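Workshop notebook, Trovirness bench
29/12/2023

Glue day again. The building is quiet, the heating has been set by someone who isn't here, and I have the good kettle to myself, so there is no excuse for not finishing the hide glue comparison that I promised everyone before the holidays. I did promise it. It's in my own handwriting two pages back, underlined, which was optimistic of me.

For anyone reading over my shoulder: we are trying to settle which glue to use on the spines of the rebinds. The old Rudach ledgers have been coming apart in people's hands, and the house recipe (one part habit, two parts whatever was in the pot) is no longer thought adequate. Three candidates: the Holub pearl glue, the Zusell wheat paste, and a mix of the two which I have been against from the start and am therefore obliged to test fairly.

Soaked the pearls overnight in cold water. They swelled nicely and smelled of a farm. Warmed them in the double pan, kept it low, and stirred until the stuff ran off the brush in a sheet and stopped dripping like a tap. Skimmed twice. The notes from the last attempt say "skim once, well", but I don't trust the person who wrote them.

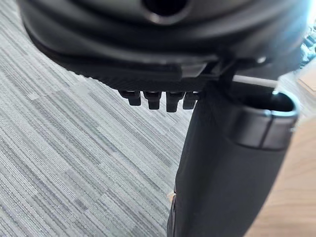 Paste next. Sieved it, cooked it, sieved it again, swore at it, left it to cool under a damp cloth. It came out smoother than last time. Lumps: a few, all at the bottom, where I'd have been if I were a lump.

Test pieces are scrap sections from the ledger nobody could date, sewn on linen tapes, spines rounded by hand. One coat each, mull on, second coat worked through the mull with a stiff brush. The mix went on first because I wanted it over with. It behaved beautifully, which is annoying. It stays open long enough to nudge the mull straight, and it doesn't string when you lift the brush. The pearl glue grabbed at once and gave me one crooked piece of mull that will now be crooked for two hundred years.

Weights on. I used the brick wrapped in felt, the other brick, and the bound volume of trade catalogues that is the only thing in this place guaranteed never to be borrowed.

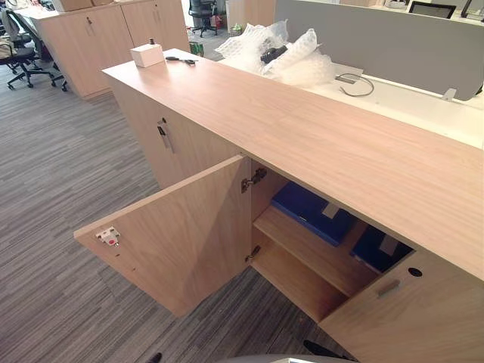
4 min read

While they dried I did the labels. We had 354 ledgers on the Rudach list when we started and I have now got condition slips for all of them, although 39 slips say only "poor", and four of those are in pencil and say "poor?". I'd like us to agree that a question mark is not a condition. Suggested wording, for whoever picks this up in the new year:

Sewing sound, spine lining gone. Clean off, reline, no resewing.
Sewing broken at the ends. Resew first and last sections only.
Sewing broken throughout. Sit down, have tea, resew.
Boards off. Keep boards with the book, tied, and please not with parcel tape.

The parcel tape was me, once, years ago, and I would like it to stop being mentioned.

Opened up the pearl glue spine after lunch. Strong, yes, but it creaked on the first opening and there was a fine crack by the third section. More water next time, or a spoonful of glycerine if we have any left. The paste spine opened flat and quiet but still felt cool to the back of the hand, so I closed it and put the brick back.
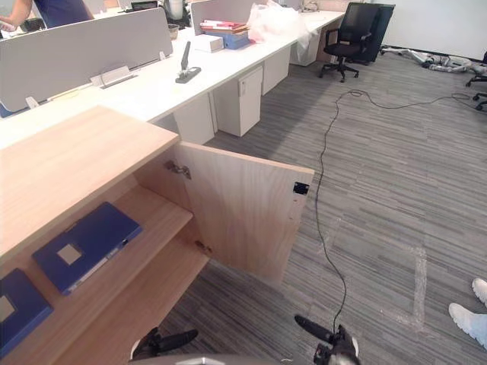

The mix opened flat, stayed put and made no sound at all. I opened and shut it until my tea went cold, hoping for a fault. Then I tried lifting the mull at one corner with a bone folder and tore the paper before the glue gave. That's the wrong thing to fail, for a repair somebody may want to undo, so I brushed a strip of thick paste along the other corner and left it to soften. It came away clean after a good long wait. Fine. Noted, with bad grace.

Still to do:
Paste spine again, once it has had a proper night under weight.
Weaker pearl glue, same paper, same mull.
Write down the proportions of the mix before I forget them. Equal parts by volume, paste stirred into warm glue. There, done.
Wash the brushes. Not done.
Order more mull, the open weave.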